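Reading time: 3 minutes

The Skivo Desktop Tub Pair

Most desk organizers are designed by people who own one pencil and a succulent. They come with nine little compartments, each sized for something you don't have, and a slot for business cards, in case it is 1994 again. The Skivo Desktop Tub Pair takes a lower view of your habits. It is two open plastic tubs. You put things in them.

One tub is low and rectangular, clear plastic with a gray cast. The other is a little taller, whiter and frosted, which makes it the better choice for anything you would like to own without having to look at. They don't stack, they don't click together and they don't come with a lid. We tried a lid. People put things on top of the lid.

We sell them for worktables, craft rooms, school desks and the end of the kitchen counter where mail goes to die. Set them side by side toward the back of the table and leave the front clear for work. That is the whole method. The instruction leaflet was going to say so, and then we saved the paper.

What you sort into which is your own business, but the arrangement we hear about most is pens and markers in the low one, everything else in the tall one. "Everything else" has been known to include tape, keys, batteries of unknown health and a spoon.

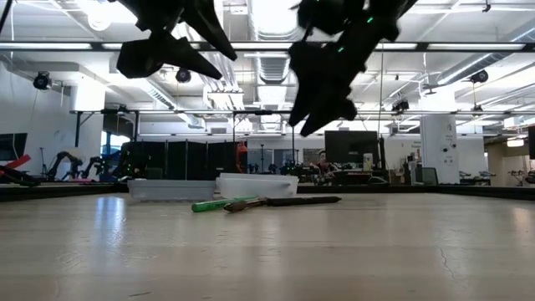 Pens, of course, will still end up on the table. A marker gets used, it gets put down, another pen gets put down half across it, and the tubs sit there behind them with great patience. No container has ever solved this and we are not going to charge you extra for claiming that ours does. What the pair does do is shorten the trip. When you finally get around to tidying, the place for the pen is an arm's reach away, and you can see into the clear one well enough to know it's the right place.

The translucent plastic earns its keep here. A solid tub is a small mystery on your desk, and after a month you have to tip it out to learn what you own. With the low one, a green marker looks like a green marker through the side. The frosted one gives you a shape and a hint — enough to tell scissors from string.

Good to know before you order

Sold as a set of 2, one low and one tall. We get asked for two of the low ones. That is a different listing, item 1879, and it ships from the same shelf.

Wash by hand in warm water with dish soap. Skip the scouring pad, unless you want both of them frosted.

Marker ink comes off the plastic with rubbing alcohol if you catch it early. If you catch it in November and it happened in spring, think of it as a label.

The bottoms are smooth and slide easily on a wood tabletop. Some customers like this. For the rest we carry Wukico grip dots, 54 to a sheet, more than any reasonable household will use in its lifetime.

Goes with

The Guerra pen tray, for people who want their pens lying in a row and have the character to keep them there. The Stamaver table mat, if your tabletop already has a crack or two and you would prefer to stop looking at it.

Item 327. Orders placed by Saturday noon go out on the next truck. Returns are accepted empty, please. We still have the spoon.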